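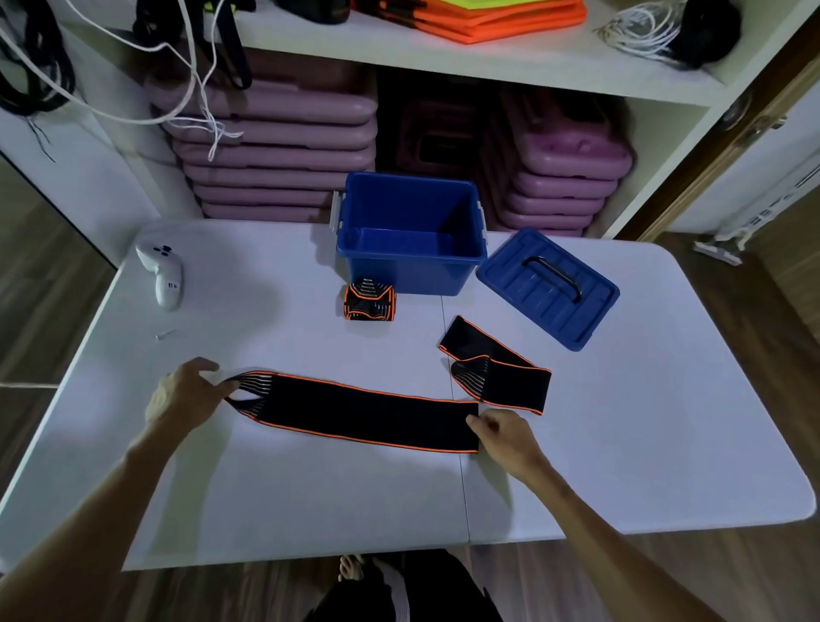

**Ticket 142: arm at cell Parisi stops following the left controller**

Status: open, waiting for one part
Site: Borkulitz, training room
Machine: Nerkau arm, moved by hand controllers through the Venside software
Priority: normal

**Problem as reported**

The operator holds the left controller and moves the hand, and the arm follows. After some time the arm stops for a moment, then follows again, but from a new position. The operator's hand and the gripper no longer agree, and the operator must re-centre. It happens mostly when the wrist is turned to the inside, for example when picking from the far side of the bin. No error is shown on the panel. The right controller has not given this problem.

**What is already tried by the site before the ticket**

- Restart of the Venside software, two times.
- New batteries in both controllers.
- Curtain closed against the sun.
- Room setup done again from the beginning.

None of these changed it.

**Log**

**09:10** Started the cell with the normal program, speed limit at 40 percent. Moved slowly in all directions for a few minutes. Arm follows well. I was holding the controller with bare hands and without the wrist wrap, because I did not know yet that the operators wear one.

**09:35** Asked for an operator to repeat the work in the usual way. The fault came after the second pick. I watched the software screen at the same time. Tracking of the left controller stays green during the stop, so the cameras do not lose it. What changes is the clutch signal. It goes off and comes on again, very short. When the clutch is off, the arm must not follow, so the arm is doing the correct thing.

**09:50** So the question is why the clutch goes off. In this cell the clutch is "hold grip button, and no press on the top buttons". A press on any top button releases the arm. This setting was chosen at installation as a safety habit and I do not want to remove it.

**10:05** Input test page in Venside, cell in standby. Pressed every button on the left controller by hand, slowly. All good, none sticks, none gives a double signal. Turned the controller upside down and shook it lightly. No signal.

**10:20** Looked at the wrist wraps. The operators put them on for long sessions, to keep the wrist straight. They are the long black ones with orange edge and a striped elastic loop for the thumb. When the loop sits high on the thumb and the wrist turns inside, the thumb is pulled down towards the top buttons. I put one on and could make the fault myself. On the input page the lower top button blinks each time.

**10:30** Tried three ways of wearing:

| Way of wearing | Clutch goes off? |
|---|---|
| Loop around the thumb, wrap pulled tight | Yes, nearly every time the wrist turns inside |
| Loop around the thumb, wrap one turn looser | Sometimes |
| Loop taken off the thumb after wrapping | No, in 15 turns of the wrist |

The makers of such wraps usually mean the loop for starting the wrap only. The operators left it on because it felt more secure.

**10:50** Took the wraps out of the storage box and laid them on the folding table, stretched them by hand and compared. I wanted to know if one has a shorter or harder elastic than the others, as the fault is only on the left. By feeling I find no clear difference. The left side probably has it more because in this job the left hand does the far picks and turns more.

**11:15** Ran the cell with the loop off the thumb, normal program, same operator. Worked for 38 minutes with no stop and no re-centre. The operator says the wrap stays in place well enough.

**11:55** Second point, not the cause. A small metal screw was on the table near the controller. I checked the table clamp, the camera bracket and the cover of the arm base, and nothing is missing there. I could not find where it belongs. It is in a marked bag in the cell drawer. If somebody finds an empty hole of this size, please write it in this ticket.

**12:10** Third point. The rubber sleeve on the left controller is worn and lets the hand slip forward by a few millimetres. This also brings the thumb closer to the buttons. New sleeve ordered. Delivery is in roughly two weeks.

**Changes made on the machine**

1. In Venside, added a delay on the top button release. A press must now be held for a short time before the arm lets go. The emergency stop and the grip release are not changed, they act at once as before.
2. Input page set to stay open on the second monitor, so that a blinking button is seen.
3. Backup of the old settings saved on the cell computer under the ticket number.

After the change I tested the release on purpose, with the arm over the empty bin. Arm stops following on a held press. Emergency stop tested two times, good.

**For the operators**

- Put the loop on the thumb, make the turns, close the wrap, then take the loop off the thumb.
- Do not wrap over the base of the thumb. Stay on the wrist.
- Before starting, turn the wrist fully inside and look at the second monitor. If a button blinks, wrap again.
- Wraps go back in the blue box at the end of the shift, with the lid closed. Controllers do not go in this box, they go on the charger.

**Still to do**

- Fit the new sleeve when it arrives and repeat the wrist test.
- Ask Venside if the release can be moved to another button. Question is sent, no answer at the moment.
- Find the place of the screw.

**Reply from site, 15:40**

Afternoon shift had one stop. The loop was still on the thumb by habit. With the loop off it did not come back. Please leave the ticket open until the sleeve is fitted.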